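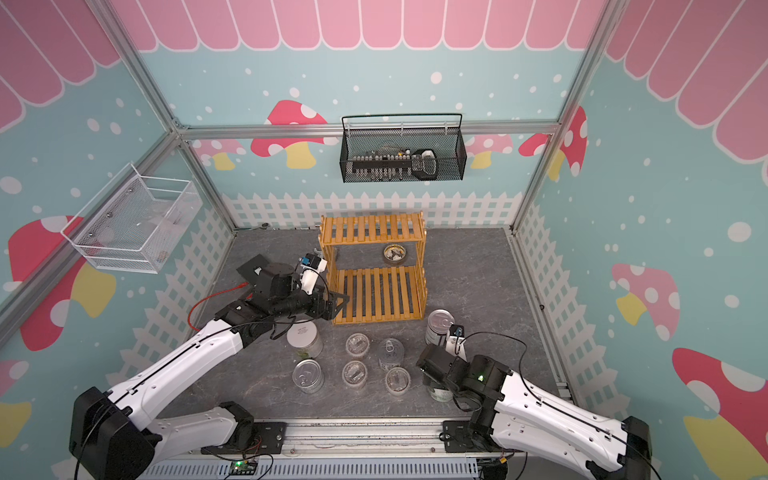 Marina Alexiou wrote under my piece on gas dryers that she would switch tomorrow if somebody could tell her, without the sales talk, how long a heat pump model takes to dry a set of towels. She has a small laundry closet, no outside vent, and an old gas machine that she wants out of the house.

I have been running the Trellora heat pump dryer since May, so I can give her an answer. A full load of bath towels takes a little over 2 hours on the normal setting. My old vented electric dryer did the same load in well under half that time. Shirts and sheets are quicker, and a small mixed load is usually done before I think to check on it.

The Trellora pulls warm air through the drum, takes the water out of it, and sends the same air around again. No hole in the wall is needed. It also means you aren't heating the house in winter and then blowing the heated air outdoors, something I hadn't given much thought to until we sealed up the old vent and the laundry room stopped being the coldest room we have.

On power use, I put a meter on it and compared it with my notes from the old machine. The Trellora used 44 percent as much electricity across a month of ordinary washing. Your number will depend on how wet the clothes are when they go in. A fast spin in the washer makes a real difference, and I now use it for everything except wool.

There is more upkeep. The main lint filter comes out after each load, and it comes apart into two layers that both need wiping. There is a second filter behind a door at the bottom. The manual says to rinse that one every 9 loads. I skipped it for a while in the summer and drying times got noticeably longer. The water tank holds enough for one large load, but I ran the drain hose to the sink in the first week and haven't touched the tank again.

Noise is a steady hum, lower than the washer. The door only opens to the left, and the hinge can't be swapped. Check that against your closet before ordering. The phone app adds very little and I deleted it.

I looked at the Ledesma as well. It costs less and has a bigger drum, but the lower filter sits behind a screwed panel, and I know I would never clean it.

Clothes come out slightly damp to the touch on the energy-saving cycle and fully dry on normal. Nothing has shrunk.

Rating: 4 out of 5. I took a point off for the filters and the door. If you dry several loads back to back on one day, the wait will bother you. If you do a load most evenings, it won't.

By Ileana Bogdan
18 January 2026

Recent reviews
Feltia wool dryer balls after a season of use
Nomow clover seed mix for small front yards
Ledesma plug-in induction burner
Low-flow shower heads compared
Which window insulation kits peel off cleanly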